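Artificial flowers and coloured vases: your questions answered

Last updated September 2026

We hire out vases and artificial stems for offices, waiting rooms, village halls and the sort of long white table that makes everyone look like they are being interviewed. These are the questions we get asked most, plus a few we get asked once and have never forgotten.

Are the flowers real?

No. It says so in the name of the service, on the booking form and on the side of the box. We still had a customer in May who watered hers for a fortnight and then rang to say how well they were lasting.

What do I get in a box?

The small box has 2 glass vases and a mixed lot of stems: tulips, daisies, something blue. The blue ones are listed as "blue spray" in the catalogue and we would rather not be drawn any further. Britta Brinkmann, who packs the boxes at Sterasstead, thinks they are meant to be forget-me-nots. Ludger Dreßler thinks they are meant to be cheap.

The large box, called the Görtz after the street we started in, is for receptions and big rooms. Ask for the list, as it changes.

Can I choose the colour of the vases?

Yes, within reason. Red and yellow are the ones we have most of. Clear glass is available but shows every inch of plastic stem, so think hard before you insist.

Where do I start?

With one vase and one stem. Put the vase down where you want it, drop in the tallest green piece and walk to the door. If it looks like an aerial, bend it. Lay everything else flat on the table while you work, heads pointing the same way if you can manage it, so that you can see what you have left.

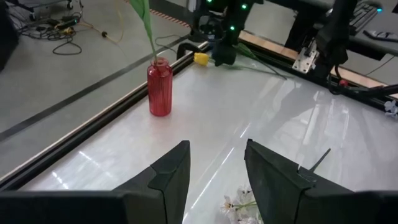
Tulips go in early or they don't go in at all. They have a big closed head on a long stalk, and if you try to push one through a finished bunch it will bring half the daisies out with it on the way back up. Get the tall green leaf and the tulip settled, then fill in round them with the small stuff.

The stem is too long. Can I cut it?

Please don't. There is a wire inside and it is our wire. Fold the bottom of the stem up on itself, a hand's width or so, and push the folded end down into the vase. The fold grips the inside of the neck as well, so the stem stops swinging round to face the wall.

My vase keeps tipping over

Tall vase, heavy heads, all leaning one way. Turn a couple of the stems round so they lean the other way. If that doesn't do it, put a handful of clean gravel in the bottom. Sieglinde Schwerdtfeger uses dried peas, and we have asked her to stop.

Should both vases match?

We'd say no. A short one and a tall one side by side look as though somebody has thought about it. Keep one kind of flower in the short vase and let the tall one have the mixture. If there are stems over, put them back in the box. There is no rule that says all of them must go in, although most people behave as if there were.

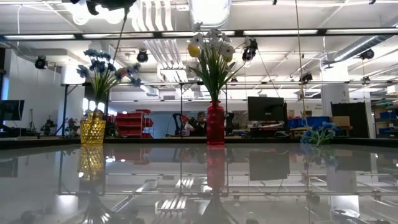

Blue in the short yellow vase, daisies in the tall red one, and a bunch of blue still to find a home.

Will they look all right on a shiny table?

Better than on a matt one, as a rule. You get the coloured glass twice, once the right way up and once upside down. You also get the ceiling lights, every fingerprint and whatever the last person did with a biscuit. Wipe the table first. Wiping it afterwards means lifting everything off, and you will never get the daisies back as they were.

How do I clean them?

Petals: a soft dry paintbrush, or a hairdryer on cold. Glass: warm water, a drop of washing-up liquid and a bottle brush for the narrow necks. Ribbed and patterned glass holds on to dust in the grooves, so go over it with an old toothbrush. Not the dishwasher. Birgit Ostermann in returns can tell at once.

I've broken a vase

Tell us, wrap the bits in newspaper and don't post them back. The first breakage in any hire is free. After that we charge what the vase cost us, and that is seldom as much as people fear.

Do you deliver?

To Watow and Sterasstead, yes, in our own van. Everywhere else goes by carrier. Collection from the Ovell unit is free, but ring first, as Heike Fröhlich has the only key and likes her lunch.

Can I keep them?

You can buy any stem or vase at the end of the hire. A surprising number of people ask for one tulip.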